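Section 7: When the gripper stops open and stays that way

I run the Findach cell in the Ivus simulator most days, and this is the fault I get more than any other. The arm reaches out, the fingers spread, and then nothing. The log shows code 1041, "grip wait expired." Don't panic, and please don't start hammering Resume (I did, and sent the arm straight through the table!).

1. Press Hold. Wait for the status light in the side panel to go amber.
2. Save the log before you touch anything else. A reset wipes it.
3. Look at the fingers in the top view and check for anything between them.
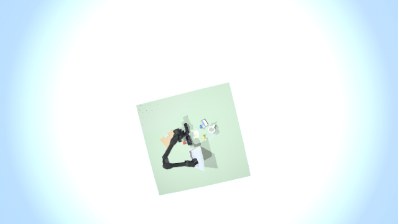 Herath wants to know whether you can skip the log and just reset. You can, but then you're guessing. If the last line says "target lost," go to step 4. If it says "force limit," go to step 6.

4. Open Targets and pick the small item again by hand, the red one or the blue one, whichever your job calls for.
5. Set the grip wait to 18 seconds. Mine was at 2, way too short for a slow machine.
6. For force limit errors, back the arm off in Jog mode at the lowest speed, then run Home.

CAUTION: Never copy a simulator fix onto a real arm while someone is inside the fence. Lock out the power first, then load the file.

Note: builds older than 276 don't have a Hold button, so use Pause and close the job yourself.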